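Parkholm students record demonstrations with hand-held grippers for Grivbridge entry

For release: October
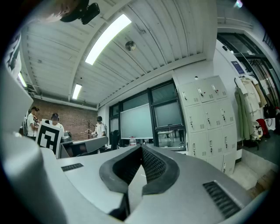
Project work at Parkholm: a hand-held gripper with its dark rubber fingers, with team members and a marker board behind.

The Parkholm robotics project group has confirmed its entry in the Grivbridge student manipulation contest. The group will compete in the data-driven class, in which a robot arm must carry out a tabletop task learned only from recordings made by people using hand-held grippers.

The team's system, named Barka, is to be trained on 100 recorded demonstrations of a single task: moving a cup from a tray to a shelf. Each recording may last no longer than 30 seconds under the class rules. Square marker boards give the software a fixed reference when it works out the position of the gripper.

"Most of our time so far has gone on calibration," said Catrin Prothero, team lead. "If the position estimate drifts, the recording is discarded and done again. We would sooner have fewer good ones."

Octavio Bustos is responsible for the training software and Edgars Kairys for the gripper fingers, now in version 2. The project is supervised by Aurelia Riedl, who teaches the control systems module at Parkholm. Materials were supplied by Hughes.

Entries are scored on repeated trials, and a success rate of 80 per cent is required to reach the final round -- a threshold the team has yet to test on the arm itself.

Press contact: Eifion Prothero, Parkholm project office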